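Hi Vasanthi,

Quick one on how the Riltine grant is going, as promised! We've now spent 400 of the 427 pounds on the guest rooms at Eklund House, and I'm really chuffed with how far it's stretched. Two rooms are painted and open to visiting families, and the third only wants its curtains (the Andano shop sent the wrong length, so I'm swapping them on Friday). Alvar has sorted the leaky window in room 2 – hooray – and room 3 has a proper lock at last. Bookings are filling up nicely through to October. I'd love to put what's left towards a kettle and some mugs, if you're happy with that? Receipts are in the post.

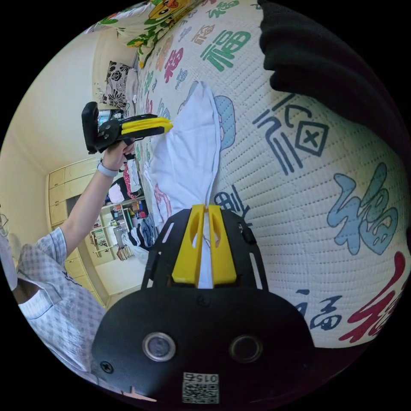

White cloth and bedding, Eklund House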